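Dabbas Opens Shared Kitchen for Residents at Leser House in Hunham

HUNHAM, September – Dabbas, the housing association for students and young workers, has announced the opening of a new shared kitchen on the ground floor of Leser House. The kitchen will be in use from this Friday and it is meant for all 60 residents of the building, who until now had only small cooking corners in the corridors.

The work was done during the summer months by the building firm Masska, which also renewed the laundry of Leser House in the past. The old storage room next to the entrance was emptied, the floor was made level and the water pipes were moved to the wall on the garden side. Residents received information about the noise in advance, and the work finished one week earlier than it was planned.

"The people who live with us come from many countries and they all cook in different ways, at different hours," said Nisreen Haddad, director of housing at Dabbas. "They asked us for a room where it is possible to cook together and also to leave the room clean for the next person. For a long time we could offer them only the first half of this wish."

Before the plans were drawn, Dabbas sent a questionnaire to every room in the building. The residents could say what they missed most in their daily life. A bigger table came in first place, and in second place came a solution for the dishes. Many answers described the sink on a Sunday evening, and several residents enclosed a drawing of it.

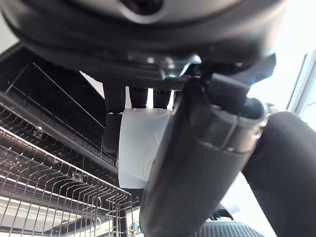
Washing-up was the subject of the longest discussion in the planning group. Citlali Zamudio, who represents the residents in this group, collected the wishes and presented them to Dabbas at two meetings. The group compared the cost of more sinks with the cost of a machine, and decided in favour of the machine. The dishwasher has a black interior, and at the suggestion of Ms Zamudio a white plate will be fixed on the wall beside it with the house rules for loading in large letters. The rules are short: remains of food go in the bin, sharp knives are washed by hand, and packaging or bags do not belong on the racks. The person who starts the programme also takes the clean dishes out.

"I have lived in three shared flats, and in all of them the quarrel was about cups," said Ms Zamudio. "I do not promise that we will have no quarrel. But now we can at least look on the wall and see what we agreed."

Along with the dishwasher, the kitchen has cooking places for 8 people at the same time and a lockable cupboard compartment for every corridor. Pots, pans and plates for common use were bought with a gift of £2,996, which former residents of Leser House collected at their reunion in spring. The dinner plates are all of the same model, so that a broken one can be replaced without difficulty.

Luuk Van Wijk, project manager at Masska, explained that the position of the pipes decided a large part of the plan. "We wished to have the water, the dishwasher and the cupboard for plates close to each other," he said. "When you must walk through the whole room with a pile of wet plates, you will sooner or later leave them somewhere else."

The kitchen will be open every day from six in the morning until midnight. Cooking after ten in the evening is permitted if the door to the corridor stays closed. Residents can reserve the long table for birthdays and other meals by writing their name in the book at reception, but the cooking places themselves cannot be reserved.

During the first month, Mireille Sleiman of the Dabbas residents' office will be present in the kitchen on certain evenings to answer questions about the appliances and the cupboards. The dates will be shown at reception. Comments about the loading rules can also be given to her, and the planning group will read them before the winter.

Dabbas is now examining if a similar kitchen can be made in its second building in Hunham. A decision is not yet taken.

About Dabbas

Dabbas rents furnished rooms to students, apprentices and young employees in Hunham. Leser House is the older of its two buildings.

Press contact

Wissam Nassar, Communications, Dabbas, Leser House, Hunham. Journalists who would like to visit the kitchen are kindly asked to arrange a time with Mr Nassar in advance.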